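机械臂兴趣小组 活动图集
2018年11月

各位家长、各位同学:

这个页面放的是我们机械臂兴趣小组这个学期的照片和一些说明。我不是中国人,中文是工作以后才开始学习的,所以句子可能写得不够漂亮,请大家原谅。如果哪里看不懂,可以在上课的时候问我,我愿意再解释一次。

小组从4月开始活动,一共有19个学生报名。活动地点在Bundport创新空间的二楼,就是走廊最里面的那个房间,门上贴着小组的名字。学生分成9个小队,其中一个小队有三个人,别的小队都是两个人。每个小队轮流使用机械臂,不使用的时候在旁边的桌子上写程序,或者写记录本。

这个学期我们做的项目叫做Hevach。这个名字是学生自己想出来的,没有特别的意思,他们觉得读起来像一个星球。项目的内容是让机械臂完成桌面上的整理工作:把小的物品拿起来,移动到另外一个位置,再平稳地放下。听起来很简单,但是对第一次学习的人来说,每一步都需要很多耐心。

下面先说一说拿东西的练习。

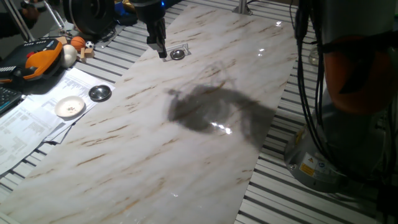
拿圆的东西是学生最喜欢的题目,也是最难的题目。方的积木有两个平行的面,手指合上去就可以夹住。碗没有这样的面。学生第一次想到的办法是从两边夹住碗的外面,可是碗口比碗底宽,夹的时候碗容易往下滑。后来有一个小队建议只夹碗的边:一根手指在碗里面,另外一根手指在碗外面。这个办法比较好,不过对高度的要求很严格。手指太低,会碰到碗的里面;手指太高,只能夹到一点点边,抬起来的时候碗会转。

为了找到合适的高度,每个小队都要自己做表格。表格里写三个内容:开始下降的高度,夹住时的高度,还有夹的结果。我要求学生先用笔写,然后再输入电脑。有的学生觉得这样很慢,我理解他们的想法,可是用笔写过的数字,他们记得比较清楚,讨论的时候不用一直看屏幕。

我们也讨论了表面反光的问题。光滑的桌面垫看起来很好看,但是灯光照在上面会有亮点,机械臂自己还会有影子。人的眼睛习惯了这些,不会把亮点看成一个物品。程序没有这个习惯。两个小队想在明年用图像来找碗的位置,我请他们先想一想这个问题,把可能的办法写在记录本的最后一页。已经收到的办法有:换一张不反光的垫子,改变灯的方向,还有给每个物品选一种和垫子差别很大的颜色。我觉得都值得试一试,现在还没有决定用哪一个。

关于安全,有几条规则我想在这里再写一次,因为上个月有新的家长问过我。

机械臂运动的时候,手不可以放在工作台上面。
想要调整物品的位置,先让机械臂停下来,大声说“停”,听到同伴回答以后再伸手。
第一次运行新的程序,必须用最慢的速度。
长头发要扎起来,围巾和挂绳要拿下来。
饮料放在门口的柜子上,不要带到机械臂旁边。

这些规则打印出来是一页纸,每个学生都签过名字。如果您的孩子没有带回家给您看,请告诉我,我可以再发一份。

第二部分想介绍一下移动和路线。

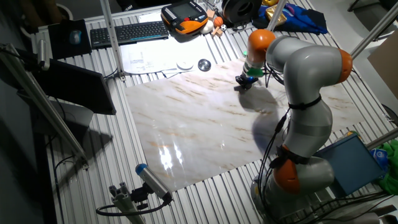
从一个点到另外一个点,机械臂可以走很多不同的路线。学生开始的时候只关心起点和终点,中间怎么走,他们不太注意。我在黑板上画了两条线,一条是直的,一条是弯的,然后问大家:如果中间有一个比较高的东西,应该选哪一条?大家都说弯的。我又问:程序里怎么写“弯的”?教室里就安静了。

我们的答案是增加中间点。先把手爪抬到一个安全的高度,再水平移动,最后垂直下降。学生给这三步取了名字,叫“起”“走”“落”。现在他们互相检查程序的时候,会说“你的起不够高”或者“你的落太快了”。我第一次听到的时候没有听懂,以为是我的中文不好,后来他们给我解释,我也开始这样说了。

关节的角度也是这一部分的重点。同样一个位置,手臂的姿势可以不一样,有时候肘部高一点,有时候低一点。有的姿势能到达下一个点,有的姿势到不了,程序会停下来报告错误。遇到错误的时候,我不马上告诉学生答案。他们先用自己的胳膊模仿机械臂的姿势,看看哪里转不过去。这个方法是我以前在Dasum技术学校做助教的时候学到的,不需要任何设备,年纪小的学生也能明白。

电缆也要注意。学生写程序的时候容易忘记,手臂转动,电缆也会跟着动。如果一个方向一直转下去,电缆会被拉紧。所以我们在程序的开头都写上一个固定的准备姿势,每次运行从那里开始,结束以后也回到那里。检查程序的同学要先看这一行有没有写。

到这个星期为止,全部小队的记录本里一共有479次练习。成功的和不成功的都算在里面。我特别请学生不要把不成功的擦掉。有一本记录本里,连着两页都是“掉了”,后面才出现第一个“可以”,旁边画了一个很大的太阳。这一本我想留下来给明年的新同学看,写的人已经同意了。

接下来的安排:

Ragnarsson杯学生机械臂展示在冬天举行,我们小组准备派2个小队参加。展示不排名次,每个小队有一段时间在台上运行自己的程序,然后回答观众的问题。选小队的方法已经和学生讨论过:愿意参加的先报名,报名多的话就抽签。没有参加展示的小队也可以一起去看,交通由家长自己安排,需要拼车的请在门口的表上写下电话。

展示以前,周六下午增加一次练习时间,自愿参加,不另外收费。来的同学请带记录本和一支笔。电脑由我们准备,自己的电脑也可以带来,但是请提前装好软件,安装的步骤在小组的共享文件夹里,文件的名字是“安装说明_新版”。旧版的那个文件请不要再用,里面第四步写错了,是我的错误。

回答问题的部分,我们也会练习。有几个学生写程序很好,但是站在很多人前面就说不出话。我很明白这种感觉,我每次用中文给大家上课也会紧张。我们会两个人一组,一个人介绍,一个人提问,然后交换。家长在家里也可以帮忙,请您问孩子一个简单的问题,比如“为什么要先抬高再移动”,听他用自己的话讲完,不用纠正。

关于照片的使用,请大家注意:这个页面的照片可以保存,如果要放到别的网站,请先和我说一声。

有的家长问,小学高年级的孩子可不可以参加。现在的名额已经满了,下一次报名在明年4月,报名表会放在这个页面上。没有编程经验也没有关系,会用键盘打字,能坐下来把一件事情做完,就可以开始学习。

最后是几个需要帮忙的事情。我们缺少小的、轻的、不怕摔的物品,用来做新的题目。玩具积木、塑料杯子、小的球都可以,玻璃的和陶瓷的请不要带来。物品上请贴上孩子的名字,学期结束以后会还给大家。另外,房间里的插线板不够长,如果哪位家里有不用的,可以借给我们到展示结束。

小组的指导老师
写于Bundport创新空间二楼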